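11/24/23

Dear Akinyi,

I'm sorry this is reaching you a little later than I promised, but the holiday windows had to come first and I wanted to have something worth telling you! As you know, the Mindico grant was meant to help us turn the old back storeroom of the Cadville shop into a proper space for seasonal displays and small classes, and I'm so pleased to say we are open, if not quite finished.

Since my September letter the walls have been painted (a soft cream, after a great deal of back and forth) and the shelving from Uletti has gone up along the long side. Sorin Anghel did the hanging over two evenings, and then very kindly came back to redo the bottom row when we decided it needed to sit lower for the baskets. The Lưu table linens are out on it now, mixed in with the older enamelware and the candles, and they have been selling better than anything we had in that corner before.
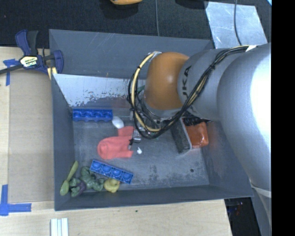

The classes took longer to get going. Kiều Khổng taught the first three, all on wreaths and mantel arrangements, and every one of them filled up. Thảo Kiều has offered to take on ribbon work in the new year — she already makes most of our bows — and we would like to say yes, but we need better lighting over the work end of the room before we do.

As for money, we have $447 left in the fixtures line. I would like your permission to move it over to lighting, as the fixtures are paid for. Hậu Doãn has looked at the ceiling and thinks up to three new pendants would do it, and he is getting us a written price.

One thing has slipped, and that is the sign for the side door. The first proof had the hours wrong and the second had a green none of us could live with, so we are waiting on another. Until it comes we have a chalkboard out on the step, and customers do seem to find us.

Please do stop in when you are next in Cadville. I'll send the receipts along with Hậu's lighting quote as soon as I have it.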